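Is a learned policy worth it for block stacking, or should I stick with a planner?
Posted May 11, 2022 in Manipulation software

We have two arms with multi-fingered hands over a white table, and the job is stacking three colored blocks. My lead wants an end-to-end policy trained on 2000 teleop demos. I have a scripted planner with a pose estimator that mostly does it already.
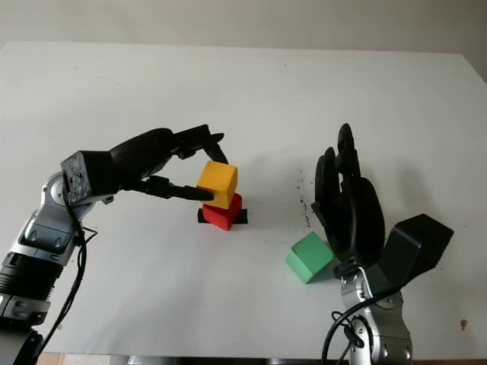 The Durnska people claim their policy handles blocks that end up twisted on each other, and I don't buy it until I see failures counted. Has anyone run both on the same hardware?

durable_goods

Gilberto Benavides
We ran both at Beddale last August. The policy looked great on video. Then we moved the base marker 6 cm and it kept reaching for the old spot. The planner didn't care, as long as the pose estimate was good – and it often wasn't once the fingers covered the lower block. Before you collect anything, log your estimator's yaw error with a hand in view. I'd bet half your planner failures start there.

Also check what your success test measures. Ours only compared heights, so a crooked tower passed, and so did one that fell after the logger stopped.
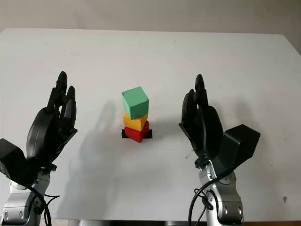
alipour_fan
just use the Alipour stack, works fine for me

grumpy_kinematics
"Works fine" on what? I tried Alipour and the default grasp timeout is 2 seconds, too short for a hand with that many joints. It reports a grasp while the fingers are still closing.

To the original poster: keep the planner, and maybe learn only the final placement. Hold out at least 10 start layouts that no demo touches. If the full policy can't beat your script on those, over 2000 demos won't persuade me either.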